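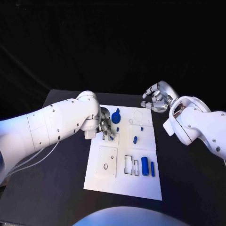
Unit 6: Planning the purchase of a two-arm assembly cell

These notes go with the lecture of Andor Bognár. Please read them before you start your own budget sheet.

Many first budgets have one big line, "robot", and after it almost nothing. In our course we divide the cost into four groups: arms, hands, the work area, and the yearly cost. For every group you write the supplier, the price, the delivery time and the name of the person who checked the offer.

Hands must have their own line. A hand with several jointed fingers is a separate product with separate spare parts, and often it has a shorter warranty than the arm. In the Haltthorpe plan the students wrote only the arms, and the correction came in April, when the order was already signed.

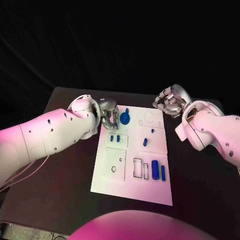
Figure 2. Left hand close to the blue knob, right hand raised above the corner of the board.

The work area is cheap, but it is easy to forget. Our price list from Durnow gives 177 for one task board and 772 for the table. The backdrop and the cable holders come together as one item. Blue pegs and cylinders are small and they get lost, so order a second set at the same time. Delivery is a separate line.

For the yearly cost, use the Vekau service offer: 3303 per year for two arms. It does not include the hands. Ask for this in writing, as Eilif Rønning did for the Nikzad cell, and attach the answer to your sheet. 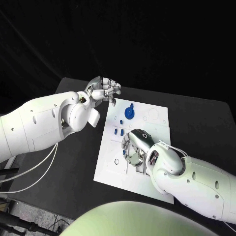 Haltthorpe, 4th August

Changes after the last session. The cable line is now obligatory. Measure the way from each arm to the floor and add reserve length for the full reach of the arm. Also write the floor space for stands, and not only the size of the table.

If both arms must work over one board, ask the supplier for the reach drawing before you compare prices. Two offers with different reach cannot be compared in one column.

Homework: complete the sheet for one cell with two arms and two hands. Mark every price which is only your estimate with the letter E. Bring the sheet printed to the next session.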